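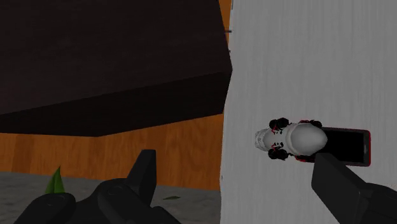
査読者の一人からは、初稿に対して次のような指摘を受けた。シミュレータの中で物がつかめたという結果は、つかみやすい物を置いたという事実以上のことを示していないのではないか、家事ができると言いたいのなら、家事の単位で数えるべきだ、という指摘である。我々はこの批判をおおむね妥当と考え、本節を全面的に書き改めた。初稿で用いた「把持成功率」は付録に移し、以下では扱わない。

図4 片付け課題の一場面(シミュレーション)。白い面の上で玩具の人形とスマートフォンが重なっている。

4.3 片付け課題における「完了」の定義と結果

家庭内作業の自動化を論じる文献では、作業を把持、搬送、配置といった要素に分け、要素ごとの成功率を報告することが多い。この方法は比較に便利であるが、依頼した側から見た出来栄えとはほとんど対応しない。散らかった面を片付けるよう頼んだ者にとって、九割の物がしまわれて一つが床に落ちている状態は、九割の達成ではない。落ちた物がスマートフォンであればなおさらである。

そこで本研究では、一回の試行を、対象物がすべて所定の場所に収まり、かつ指定外の物が動いていない場合に限り「完了」とした。途中で人の操作が入った試行は、結果の状態が正しくても未完了に数える。やり直しは認めるが、制限時間は延長しない。この基準は厳しすぎるという意見が共同研究先のCotbridgeから出たが、人に頼む場合の基準と比べて特に厳しいとは思われない。

評価にはPrudside環境の室内モデルを用い、制御方策としてAzarおよびNikitzの二つを比較した。両者とも公開時の重みをそのまま使い、本課題のための追加学習は行っていない。試行は合計1753回で、このうち完了と判定されたのは269回であった。割合にすると約15%である。要素別の把持成功率だけを見れば両方策ともはるかに良い値を示すのであって、初稿の我々がそうしたように、そちらを要旨に書く誘惑は大きい。

未完了の原因として目立ったのは、物どうしの重なりである。図4のように、玩具の丸みのある端がスマートフォンに載っている配置では、方策はまずどちらを取るかを決めなければならない。上の物から取るのが自然に思えるが、Azarは薄い物の縁に指先を差し入れようとする傾向があり、載っている玩具を押しのける形で失敗する例が繰り返し記録された。Nikitzは上の物を先に選ぶことが多かったものの、持ち上げる際に下の物を引きずり、指定外の移動として未完了になる例が多い。二つの方策の優劣は、この種の配置に限れば、失敗の仕方の違いという以上の意味を持たないと我々は見ている。

次に多かったのは、形状が一様でない物の扱いである。図の玩具は胴が滑らかな一方で、黒い房状の飾りが付いている。人であれば胴をつかむところを、方策は飾りの部分を把持点に選ぶことがあった。ここで注意したいのは、シミュレータの接触モデルがこうした飾りを変形しない形状として扱っている点である。実物の柔らかい飾りは指の間でつぶれ、物によっては取れるであろう。したがって、飾りをつかんで完了した試行を実環境での能力の証拠とみなすことはできない。我々はこれらも完了に含めたが、含めたこと自体が甘いという批判はありうる。

薄い板状の物についても同じ留保が必要である。平らな面に置かれた端末を上から二本の指で挟むには、縁と面の間にわずかでも隙間が要る。シミュレーションでは面への微小な食い込みが許容されるため、現実にはない隙間が生じたかのように把持が成立することがある。記録を見直したところ、この疑いのある完了例は一つや二つではなかった。判別の自動化は試みたものの信頼できる基準が得られず、除外は行っていない。上に示した完了数は、この意味で上限に近い値と読まれるべきである。

計算資源を増やせばこの数字は改善する、という見通しをよく耳にする。改善はするであろう。しかし、どの程度の改善をもって家庭に置いてよいとするのかを示した議論は少ない。仮に完了率が倍になっても、依頼者は三回に二回ほど後始末をすることになり、後始末には監視の手間が加わる。作業を機械に任せる利点は、見ていなくてよいことにある。見ていなければならない片付けは、人が自分で片付けるより遅い場合すらあり、本研究の制限時間も人の所要時間に比べてかなり長く設定されている。

工場や倉庫の作業との比較にも触れておく。対象物の種類が限られ、置き方が治具で決まっている工程では、同じ方策でもより高い完了率が期待できる。ただしその場合に効いているのは治具であり、方策の汎用性ではない。棚の整理や返品の仕分けのように置き方が決まらない作業では、本節で述べた重なりの問題がそのまま現れると予想される。この予想は今回の試行からは検証できず、次節で扱う部品仕分け課題でも一部を調べるにとどまる。

なお、試行の初期配置は4月に一度作り直しており、それ以前の記録は集計に含めていない。旧配置では物どうしの間隔が広く、重なりがほとんど生じなかった。旧配置での完了率を参考値として載せるべきかどうかは著者間でも意見が分かれ、本稿では載せないこととした。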